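When one arm of a two-arm setup stops and the other keeps going

We use cookies to remember your settings and to count visits. By continuing to read you accept this. Accept / Manage choices

I wrote these steps after we had the same fault two times in December, and both times I lost a whole afternoon. I hope it saves you some hours. 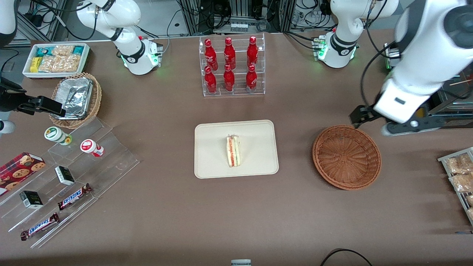 The fault is like this. The two arms are doing a packing task over one table. One arm stops in the middle of a movement, and the other arm continues its own program as if all is normal. On the controller screen there is no red alarm, only a small yellow line that says "link delay". If your arms share the same space, this is dangerous for the goods and also for your fingers, so please do not treat it as a small thing.

Our controller is a Beleck and the software for planning is from Trovetti. With other names on the box the menus will be different, but the order of work should be the same.

First, make it safe

1. Press the emergency stop. Do not use the pause button on the screen. In our case pause was obeyed by only one arm, and it was the arm that was already stopped.

2. Wait until both arms hold still, and then wait a bit more. Our brakes close with a small click. If you hear only one click, stay behind the line and cut the main power.

3. Do not reach for the things on the table yet. Joon-young Nam, my colleague at Skirkley, reached for a sandwich tray when the second arm was still finishing its path. The gripper touched his sleeve. He was not hurt, but we wrote it in the incident book, and you should write such things too.

4. Look if a gripper is holding something. A gripper can open when the power is cut, depending on the model. If there is a bottle or other heavy item in it, put a soft box below before you cut the power.

Find the cause

5. Save the log before you restart anything. A restart on our controller cleans the log, and this is how I lost the evidence the first time.

6. Open the log and search for the heartbeat messages. Each arm sends one to the controller, and the controller must answer. In a healthy log the gap between them is always nearly the same. In ours there was one gap of over 700 milliseconds on the stopped arm. The limit for that arm was lower than this, so it stopped, as it should.

7. Now check what the other arm was told. It should receive a stop message from its partner. In our log this message was sent, but the other arm had the partner stop switched off. Somebody had switched it off for a test with a single arm and it was never put back. It is on page 7 of the safety menu, under "Group behaviour", and it does not show on the main screen.

8. Check the network cable of the stopped arm along its full length, also where it bends over a table edge or passes behind the base. Move it gently with your hand while a second person watches the link light – with the power of the motors off, of course. Our light was blinking when I touched the plug. The small plastic clip was broken.

Repair and test

9. Change the cable. Please do not fix the clip with tape, I tried it and the fault came back the next morning.

10. Switch the partner stop on again for both arms. It must be done for each arm separately.

11. Take everything off the table, set the speed to the lowest value and run the task with no goods. While both arms move, stop one of them by its own stop input. The other must stop also. Repeat it from the other side. If one direction fails, go back to step 10.

12. Put the goods back and run slowly for some cycles before you go to normal speed.

Heloísa Cavalcanti wrote to me that on her system the partner stop goes back to "off" after each software update. I did not see this on ours, but I now check that page after every update and I keep a printed copy of the settings inside the cabinet door. If your menu has a different name for it, try to search for "peer" or "linked stop" in the manual.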